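How to Teach a Robot Arm to Tidy Up (Bring Snacks)

If you are told to clean your room, you already know how. You may not want to, which is a separate problem, and one science has not solved. A robot arm has the opposite trouble. It never complains, never gets bored and never says "in a minute." It also has no idea what a sock is.

At a lab in Nanport, a project called Druramon is trying to teach an arm to sort small medical supplies into bins. The question behind it is simple to ask: how many times do you have to show a robot something before it gets the idea?
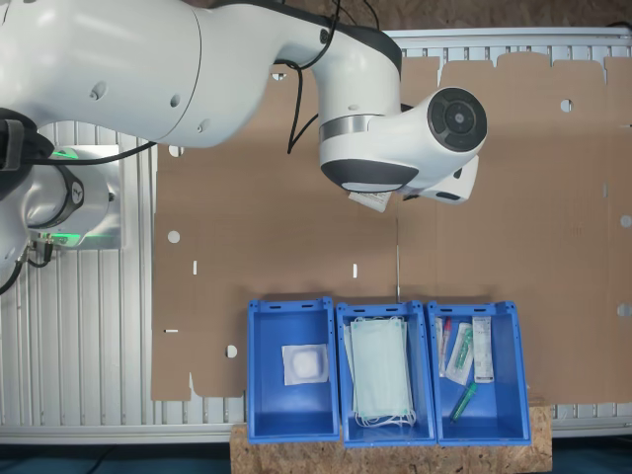
Sorting sounds easy because you have been doing it since you were two. You see a thing, you decide what it is, and you put it with its friends. In the Druramon game, each bin has its own kind of friend. Face masks get a bin to themselves, pale green ones in a neat stack, and a gauze pad has a bin next door with plenty of room to stretch out. The third bin is for a mix, like the kitchen drawer at your house where the batteries and the birthday candles live.

So how do you explain this to an arm? One way is to write out every move: go left, go down, squeeze, go up. That works beautifully until something lands a finger's width from where it was yesterday. Then the arm squeezes the air, very politely, and delivers the air to the bin.
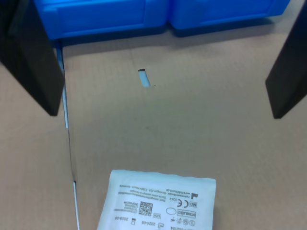
The other way is called learning from demonstration. A person steers the arm through the whole job while a computer records what the cameras saw and how the arm moved. Then the person does it again. And again — you may see why we suggested snacks. Each recording is one demonstration, and the computer hunts through all of them for patterns that connect what it sees to what it should do next.

The team tried three amounts of teaching. One robot brain (a computer program, nothing squishy) got 37 demonstrations. The next got 128, and the last got 900. Then each one took the same test, with the supplies in places it had never practiced.

The 37 brain was hopeless, but confident. The 128 brain did well with boxes and badly with pouches. 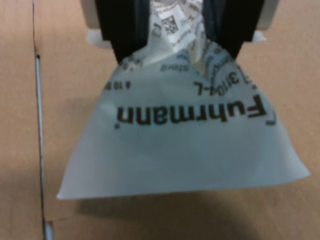
Pouches are sneaky. A box stays the same shape when you grab it, and a pouch does whatever it likes. It crumples, it folds and it sags, so it hardly ever looks the same twice. The 900 brain had seen many more kinds of crumple, and it made far fewer mistakes.

Here comes the surprising part. The team made a fourth set, also with 128 demonstrations, but this time they moved the supplies to a new spot before every single one. That brain nearly caught up with the 900. Practicing lots of different situations helped more than practicing the same few over and over. Your piano teacher may have views about this. 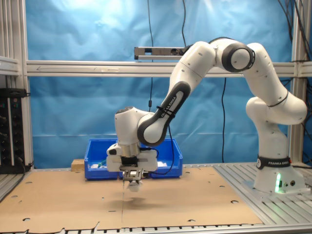

The arm reaches over the cardboard, with a blue bin behind its gripper.

Next the team wants to try 4000 demonstrations, to find out if the mistakes keep shrinking or if the arm just stops improving. They are going to need a bigger box of crackers.

Try it yourself: Put a blindfold on a friend and guide their hand, using only words, to pick up a spoon and drop it in a bowl. Then move the spoon and use exactly the same words again. Please choose a friend who is patient, and a spoon with no soup on it.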